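Home and Shared Shop Builds > Arms and Manipulators

Thread: Two-arm kitchen rig, getting the sim to agree with the bench

shelfbracket
Builder, Naltdale shop
Been a few months since I posted on this one. For anyone new, I'm building a pair of arms on a fixed base in the shared shop at Naltdale. The goal is simple kitchen jobs, starting with opening and closing a microwave. I do the planning in simulation first and then copy the joint targets over to the hardware.

The arm plates are cut and both shoulders are bolted down. The hands are still on order, so all the contact work is in sim for now. I've run 900 attempts at the door and logged every one. Most of the failures are in the last inch before contact. The wrist arrives a few degrees off and the fingers slide along the front.

coilwinder
What physics step are you using? Sliding on contact is often the step size and has nothing to do with the wrist.

shelfbracket
Eight milliseconds. I tried 16 early on and it was worse.

coilwinder
Eight is still long for finger contact. I'd go to two and see if your sliding goes away before you touch anything else.

tinsnip_44
I don't agree. I ran the same kind of job on my Perar controller and the step made almost no difference once friction was set properly. What's your friction on the fingertips? If you left it at the default, that's your problem.

shelfbracket
Default on the fingertips, yes. I'll change one thing at a time and report back.

Here are my notes on the approach as it stands, so people can pick at it.

Approach
The arm comes in on a diagonal from the lower left of the camera view and the gray forearm stays low over the counter. I want the black hand against the front of the microwave close to the control panel, just under the red button. The counter is white marble in the sim, with a potted plant and a green fruit off to the left. They're there so the planner has something to stay away from. I keep the stretch between the plant and the microwave clear.

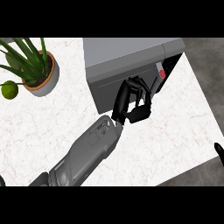

Settings
Step: 8 ms
Fingertip friction: default, to be changed
Wrist speed limit: half of max for the last part of the move
Second arm: parked on the right, no task yet
Collision margin on the plant: leaves included

tinsnip_44
Leaves included is going to cost you. Long thin leaves make an ugly collision shape. Wrap the whole plant in a cylinder and move on.

shelfbracket
A cylinder big enough for the leaves takes up a lot of counter. I tried it and the planner started refusing starts that were fine.

mabuza_bench
I work on the Mabuza arm build, so different joints, same headaches. Two comments. First, the hand is close to the button. If the fingers slide up you may press it, and on a real oven that could open the door or start it depending on the model. I'd put a keep-out box over the button until the contact is reliable. Second, get the second arm further back. A parked gripper at the counter edge is one bad plan away from hitting something.

shelfbracket
Keep-out box is a good idea, adding it tonight. The second arm stays where it is for now – I need it to hold a bowl later and I don't want to redo the base layout.

coilwinder
You can park it back and still have the same base layout. Parking is only a joint pose.

shelfbracket
Fair enough. I'll save a second park pose.

drillpress_owl
What has this cost so far, if you don't mind? We're thinking of one at the Zitusberg space.

shelfbracket
2,475 with both arms, not counting the hands or the sim machine, which I already had. Motors were most of it.

tinsnip_44
That's a lot for something that can't open a door yet.

mabuza_bench
It's normal for two arms. Ours was more.

shelfbracket
Update. Raised the fingertip friction and left the step alone. Fewer slides, still some. Then put the friction back and went to two milliseconds. Also fewer slides, and the runs take far longer. Both together is the best so far, so I'm keeping both. The button box is in and the planner respects it.

coilwinder
Post the log from the combined run when you can. I want to see the wrist angle at first contact.

shelfbracket
Will do, it's still going. Should be finished by morning.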